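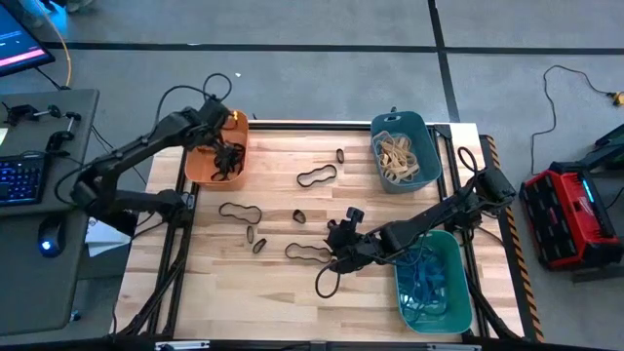
Sorting rubber bands by colour into bins

Landness Community Help
Search the help pages Enter a word or phrase Go
Reading time: 4 minutes
Posted 25 Apr 2026 by Gestarier Office

Can paid volunteering hours be counted together with matched giving in our yearly community report?

Our company has 2 sites and runs a modest programme of community support. Each member of staff may take paid time to help a local charity, and the company also matches money that staff raise themselves. Until now these have been recorded by separate departments. The people office keeps the hours, and the finance office keeps the matched sums.

We have been asked to produce one page for the yearly report which shows what the company has given. The draft put forward by our communications office turns the hours into a money value and adds this to the matched giving, so that a single total can be printed at the top. Staff recorded 1486 hours in the year. Matched giving came to £3087.

I am uneasy about the single total. Some of the hours were given in the evening and were never paid for by the company. Others were team days at which, by general agreement, a fair part of the time was spent at lunch. I should also like to know whether travelling time is normally included, as our second site is a long way from most of the charities we support.

Guidance from others who prepare such pages would be appreciated. We are not required to publish by law and the page is for general readers, although the board will approve it.

Gestarier Office

Sosamier Community Desk

It is possible to publish a single total, but we would advise against it in your case. The total you describe would join three different things: money paid by the company, wages paid by the company for time spent elsewhere, and time given freely by staff. Only the first two are a cost to the company. The third belongs to the staff, and the page should say so plainly.

Our own practice is to print the figures side by side under separate headings. The headings we use are as follows.

Money given by the company
Money raised by staff
Working hours given by the company
Own time given by staff

Matched giving appears under the first heading, and the sum raised by staff under the second. Please check that your £3087 is the matched part alone. In our first year the two had been added together in one column before they reached us, and the page had to be withdrawn and printed again.

If the board wishes to see a money value for working hours, this can be given in a note. The note should state the hourly rate used and how it was reached. We use the average basic wage across the company, without pension or overheads. Other firms include these. Either is acceptable provided that the same method is kept from one year to the next, and that any change is pointed out to the reader.

Evening hours should be taken out of the 1486 before any value is worked out. If your records do not show which hours were paid, I would print the hours as one figure, describe them as "paid and unpaid", and leave out the money value altogether for this year. The form can then be changed for the next. A single tick box — paid time or own time — has been enough for us.

On travelling, we count it only where it falls within the working day and the journey is longer than the person's usual journey to work. It is recorded on a separate line. Meal breaks are not counted. For team days we ask the organiser to enter the start and finish of the work itself, and the charity is sent a copy for agreement. Some charities do not reply, and in that event the organiser's entry stands.

You may also wish to consider what the reader will make of the hours. A figure by itself says little about the work done. We add two or three sentences from the charities on what was completed, with their permission, and we do not alter the wording.

Sosamier Community Desk

Joshi Accounts

We just add it all up. It has never been queried. Round it to the nearest 2000 or whatever looks tidy and put it in large type.

Landness Reports Group

The previous reply should be treated with caution. A figure of £3087 cannot sensibly be rounded in that manner, and a reader who later asks for the working would be entitled to receive it. Small sums are best printed exactly.

We agree with the Sosamier Community Desk on most points and differ on one. In our view travelling time should be left out entirely. Charities do not benefit from it, and including it makes a distant site appear more generous than a near one. If the company wishes to record the cost, this may be done in its internal accounts.

One further matter is the period covered. Our reporting year ends in April, and team days held in the last week were at one time entered twice, once by the site and once by head office. It would be prudent to ask both of your departments which dates they have used — the people office may keep a calendar year while finance keeps the company's own. Where the periods do not match, the page should give the dates beside each figure.

Landness Reports Group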